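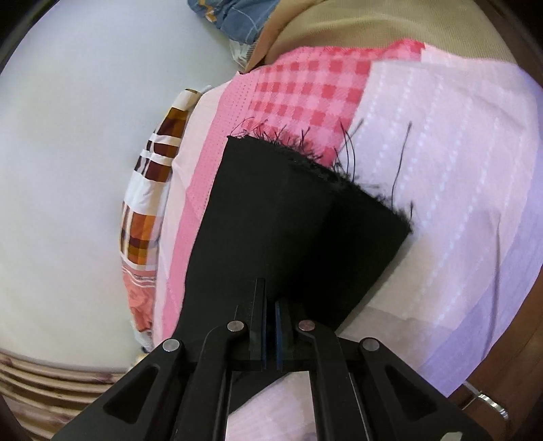 Silgate Sewing and Mending Club / Members' Page / Opinion

In Defense of the Frayed Edge

Every fabric pile has a piece of black in it, and the black is always on top. You can arrange your pinks and your ginghams in whatever order you like, put them away and shut the lid, and by the next time you open it some scrap of black will have risen to the surface and started shedding. The rose-colored check underneath will sit there looking like a picnic. The black will look like something the cat has been consulted about.

I bring this up in connection with the proposal, now taped to the inside of the supply cupboard, that the club adopt what it calls a Clean Edge Policy. Under this policy any cloth donated to the shared bins would have to be trimmed, pinked or zigzagged before it goes in. Pieces with raw edges would be returned to the member, if the member can be identified, and otherwise thrown out. The proposal is one page long and very nicely laid out. I have read it 4 times, twice with a cup of tea, and I am against it.

I should say where I stand on tidiness in general, as several of you have been to my house. I own 18 clear boxes with labels. The labels were correct on the day I wrote them. The box marked LININGS contains linings, a bicycle pump and the sleeve of a coat. So I don't come to this as an enemy of order. I admire order very much, the way I admire people who swim in the ocean in April.

My first objection is to the idea that fraying is a kind of dirt. A woven cloth is a lot of threads lying over and under each other, held in place by the other threads. Cut it anywhere except along the selvage and you have told the last thread in the row that it may go. Some go at once. Others hang on by one end and stand straight up, with a bit of fluff at the tip, as if they had a question. It's what the stuff does. A loosely woven black will do it enthusiastically and a tight cotton print will do it with some reserve, but they will both do it, and a person who finds it upsetting could take up felt.

My second objection is practical. Trimming a frayed edge gives you a fresh edge, and the fresh edge immediately sets about fraying. You have lost a quarter inch of cloth and gained an afternoon's grace. Do this each time somebody rummages in the bin and a decent-sized remnant will be a bookmark by the end of the year. Pinking is slower to go, I grant you, but pinking takes even more off the side, and the club's pinking shears are in a condition I can only describe as chewing. Zigzagging works. Zigzagging also means threading a machine, and in my experience a member who has to thread a machine before giving something away will keep it.

That last point is the one I'd like the meeting to think about. The shared bins exist because people are willing to tip things into them. I have watched it happen. Someone comes in with a grocery bag, looks slightly ashamed, empties it and leaves at speed. Inside will be the last of a summer dress, half a pillowcase, a pale pink with little white dashes running across it that must have been bought for a particular baby, and of course something black. If we stop that person in the doorway and ask her about her edges, she'll take the bag home again. I would.

Then there is the matter of what the bins are for. The people who drafted the policy make quilts, and very fine ones. When you cut pieces to a quarter-inch seam, a whiskery edge is a nuisance, and black whiskers are worse than that, because they travel. I have seen one get under a cream square and stay there for good, showing through like a hair in a glass of milk. Kyung-hwa Noh lost a corner of her Ornano quilt that way and had to unpick it, and she has my full sympathy. She also has a lint roller now, which she carries in her bag and uses on the rest of us when we sit too near.

But a good many members don't quilt. They patch, and a patch doesn't care. By the time a patch is on the knee of somebody's work pants the edge has been turned under or stitched over, and whatever it looked like in the bin is its own business. Others stuff things, or make rag rugs, for which fray is the whole attraction. A few of us, and I won't name the other ones, just like to take the cloth out and look at it in different combinations and put it back. There should be room for that too. Black on pink is a very good combination, by the way, and I'm surprised at how seldom it gets past the looking stage. People lay the one on the other, say "Oh, that's nice," and go off and make something in navy.

I tried, in a spirit of fairness, to live under the Clean Edge Policy at home before speaking against it. I started on the scraps in the hall cabinet, and I meant to do the whole cabinet. The first hour was lovely. I cut off every loose thread I could find and felt like the matron of a hospital. In the second hour I noticed that the threads had gone somewhere, and the somewhere was me. They were on my sleeves and in my tea. There was one on my eyebrow, which I discovered in the rearview mirror at 8 the next morning. The scraps themselves looked no different to an ordinary observer, meaning my sister, who asked when I planned to start.

What I did learn is that a good shake does most of the work. Take the piece by two corners, hold it out the back door and snap it. The threads that were ready to leave will leave. The rest are still attached to something and can be let alone until the day the cloth is used, when you'll be cutting it anyway. Pull at them and you only encourage the next row. I know it's hard. A long thread arching up off an edge is asking to be pulled, and I have followed one clear across a remnant with real pleasure and ended up with less remnant.

So I have a counterproposal, and it's shorter than a page. Let us have a separate bin for black. Dark navy can go in as well, since no one can tell them apart under our lights. The shedders can shed on each other to their hearts' content, and the lavenders and creams can lie in their own bin in peace. The quilters get clean pale scraps without anyone having to trim a thing. The returned-to-member clause can be dropped, which will spare us all the scene in which somebody is handed back her own rag in front of company.

We already have the bin. It's the green one under the Jalard ironing board, and it currently holds zippers, of which the last inventory found 206. I was present for that inventory and would not care to repeat it. The zippers could go in the drawer with the Song pattern envelopes, and the pattern envelopes could go back to whoever keeps leaving them.

I expect to be told that a separate bin won't fix anything, and that black will get into the pinks regardless. Well, yes. It will. Somebody will be in a hurry, or hold a piece against the gingham to see how it looks and set it down right there on top of the pile, ragged side up, threads waving. I'd bet money the somebody will be me. Pick it up, shake it and put it in the other bin. Or leave it a minute and see whether you like the two together. If you do, the machine by the window is threaded, or was when I last used it, and there's pink in the bobbin.

The vote is at the April meeting. Please bring scissors, as the good pair has gone missing again.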